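Visits > Spring > Flendham open day

In March I went to the open day of the Isutar workshop in Flendham. I heard of it from my colleague Geeta Thakur, who had visited the year before and told me to wear comfortable shoes. She was right. The building is long and the visit is mostly standing.

I arrived a little before 10 in the morning. At the entrance we received a paper sticker with our name and a plan of the ground floor, printed so small that I had to ask a man next to me to read it. We were divided in groups and mine was led by Devendra Dubey. He speaks quickly, but he stops when somebody looks lost, and I was often this person.

The first room was for worktops. Isutar makes tables for schools and for small laboratories, and they like surfaces with chips of color in them. I learned that a speckled top is easier to live with than a plain white one, for scratches and crumbs do not shout at you from it. On the other hand, a small screw that falls on it can be hard to find again. Devendra dropped one to show us and it took a child from our group to find it. We could touch the samples. My favorite was a dark green one, but they told me it is not sold any more.

After this we walked through the storage, which was cold, and I will not say much about it. There were shelves and more shelves. A gentleman from Zemgate asked many questions about delivery and our group lost maybe ten minutes there.

Coffee was in the canteen at the back. The cake was from a bakery called Kushwaha and it was very good, with cardamom. I took 2 pieces. At my table was Siwan Gwilliam, who teaches design in a school and comes to see how the furniture is joined. She had a notebook full of drawings of table corners — only corners, nothing else. We talked about the height of desks for children, and she gave me the title of a book that I have unfortunately lost.

The last stop was the one I had come for, the small table room. It holds 60 visitors according to the sign on the door, but I would not want to be the last one to enter. Uriel Benítez takes care of this room. He explained that they judge a tabletop by using it with small everyday things, and he let us ask what we wanted. I asked about the lights, as a glossy top can be tiring for the eyes. He answered that the shine is a matter of taste and that the matte version costs more.

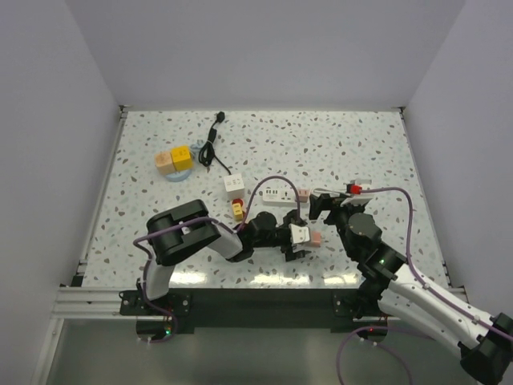 The speckled white top, with the yellow cube and its paler neighbor on the light blue dish.

I liked the blue dish very much and asked if one can buy it. One cannot.

The visit ended at the shop, where I bought an offcut to put under my teapot. It is heavy and I carried it in my bag until the station. The bus back leaves from the other side of the road, which is not written on the plan, so please look for the stop before you need it. Entrance was free and the coffee also. For the next open day you must write your name on a list at the desk; I wrote mine and that of Ilham Nair, who wanted to come this time but had to work.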